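Archive Technician (Part-Time, Fixed Term)
Willems Map Library, Drirkham

The Willems Map Library holds printed and hand-drawn survey sheets covering the Drirkham and Peseck districts. The library is recruiting one technician to complete the relisting of the Jonevby deposit, which consists of 1,551 sheets in mixed condition. The post runs through May and reports to Renji Okabe, Head of Collections.

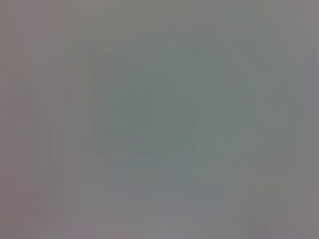 Duties

Check each sheet against the accession register and correct the entry where the two disagree.
Record sheet size, scale, edition and condition in the catalog database.
Move sheets from rolled storage to flat folders. Folders hold no more than 5 sheets.
Refer tears, mold and failed adhesive repairs to the conservator, Reijo Rissanen. Technicians do not carry out repairs.
Retrieve items for the reading room when the desk is short-staffed.

The expected rate is 100 sheets per week once training is complete. Oversize sheets are handled by two people and are scheduled separately.

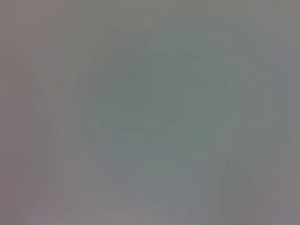 Requirements

Applicants need a high school diploma or equivalent and at least one year of work in a library, archive, records office or drawing office. Accurate typing is required. Familiarity with map scales and grid references is preferred but can be taught. The work involves standing for long periods and lifting folders from low drawers.

Hours and Pay

The post is 20 hours per week, worked between Tuesday and Saturday. The building is closed on Sunday. Pay is at the library's Technician grade, and the current scale is available from the front desk. A single payment of 1,000 dollars is made on completion of the full term. Parking is free in the rear lot.

How to Apply

Send a resume, the names of two references and a cover letter of one page to the Head of Collections at the library's mailing address. State any dates on which you are not available for interview. Shortlisted applicants will be asked to complete a short cataloging exercise on site. Applications received after the closing date shown at the front desk will not be considered.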